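Clendarcombe Trial Frame, Adult Size

I've been fitting glasses for 13 years and I have owned four trial frames in that time. Two of them pinched, one lost a screw down a heating vent, and the fourth is this one, which I liked enough that I started stocking it. So take the praise with that in mind, I do sell the thing!

If you've only ever used the heavy old round ones, the first surprise is the weight. It's 41 grams empty, and people stop doing that little nose wrinkle halfway through the refraction. The nose rest moves up and down and tilts (one knob, right side), and the temples lengthen without you having to ask the patient to hold still for a minute.

Each side takes three lenses in front and one behind. The axis dial is marked in five-degree steps, in black on white, and I can read it in a dim room without my own readers on. Makis Vrettos, who taught me retinoscopy back in school, would have called that a luxury. 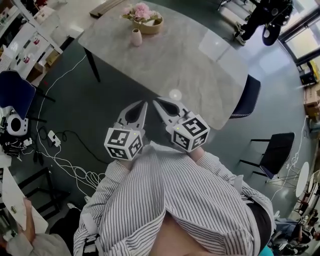 Flowers on the marble-patterned table.

It fits standard 38 mm lenses, so your Pleven set will drop right in. The older Nonditico lenses with the thick rims are a tight squeeze in the back cell. They go, but I wouldn't do it all day long.

Cleaning is easy. Wipe the nose rest and temple tips with an alcohol pad between patients and leave the dials alone. Please don't soak it. I soaked my first one and the axis gear was never the same, and that repair isn't covered.

What you get: the frame, a hard case, two spare nose rests and a tiny screwdriver that I promise you will lose.

Price is $380, item number 934. The child size is a separate item and I'm out of it until June. Repairs go through Jaanus Adomaitis at the Stankevičius workshop, and he's good about sending a loaner if you ask when you write in.

Questions about whether it'll take your lens set? Measure the outside of one rim and send me the number. I answer most mail before 9 a.m., coffee in hand.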